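Stories > Short Fiction > Workplace
Search stories Go All categories

The Ninth Column
26 September 2020
By Chathurika Bhattacharjee

Sewwandi Kodikara had the spreadsheet open before she took her coat off. It had a row for every trial and eight columns, and the last of the 665 rows had been filled in overnight by Habibur Khan, who was asleep on the couch by the window with his shoes on.

She scrolled to the bottom. Success rate with the new method, bagging task, both arms. It was higher than she had expected. It was higher than she liked.

"You're in early," Habibur said without opening his eyes.

"Fares wants the number by noon."

"The number's there."

"I see it."

The method was simple enough to explain to a visitor. Most groups trained on good demonstrations and threw the bad ones away. Sewwandi had kept the bad ones. When a person driving the arms made a mistake and fixed it, she cut out the fix and trained on that more heavily than on the rest. She called it Prela, after the street she grew up on, and then had to keep calling it that because Fares Ghanem had put it in a grant report.

She went into the back room and looked at the station for a while.
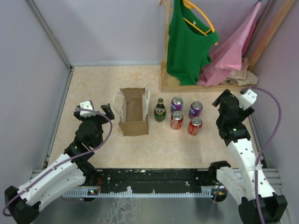
The cans were the easy part. The bottle was harder, because of its height, and the bag was the hardest. Paper moved when you touched it. A gripper that brushed the rim could fold the opening shut, and then the old policy would go on lowering things onto a closed bag as if nothing had changed. The new one was supposed to back off and open it again. That was the whole claim of the paper.

She sat down at the desk and started watching trials.

By ten she had watched 50 of them at double speed. In most of them the arms did what the sheet said they did. A can went in, then another. The bag sagged, one arm backed off, and the other one waited. Then she got to one where the bag folded and the arm stopped above it. It hung there a long time. A sleeve came in from the side, pulled the rim open and went away again. The arm finished the job. The sheet said success.

She wrote down the trial number and kept going. She found another one, and then another. Different sleeves.

Habibur came in with two cups of tea and put one next to her.

"Who ran the evening block in July?" she asked.

"Selvaraj and me. Why?"

She played him the clip. He watched it twice.

"That's my sweater," he said.

"It's marked as a success."

"There's no column for that. It finished, so I put that it finished." He sat down on the edge of the desk. "The bag was stuck. I thought it was a problem with the bag. We had that bad batch from Bandara, with the weak handles. I was helping the bag."

"You were helping the robot."

"I can see that now."

She was less angry than she thought she should be. She had written the instructions herself, one page, taped to the door. It said how to reset the items and what to do if an arm faulted. It did not say to keep your hands out.

Selvaraj Munasinghe came in at eleven and they divided the videos into 3 piles. Selvaraj remembered doing it too, though he had thought of it as saving time. The three of them worked without talking much. Somebody ordered noodles. Fares called at noon and Sewwandi told him there was no number yet.

"Brerik has theirs out on Monday," Fares said.

"I know."

"Is it bad?"

"I don't know what it is. I'm adding a column."

He was quiet on the line. Then he asked how long a column took, and she said until tonight, and he said all right.

They finished after dark. With every touched trial counted as a failure, the method still beat the old one, but by 9 points, and the first sheet had promised a good deal more. Sewwandi checked the sum and had Habibur check it - he got the same.

"It's still a result," Selvaraj said.

"It's a smaller one."

She took the page off the door, wrote a new line at the top in marker, and taped it back up. Then she reset the station for the morning. Habibur held the bag open for her while she looked inside to make sure it was empty, and when she nodded he let go and put his hands in his pockets.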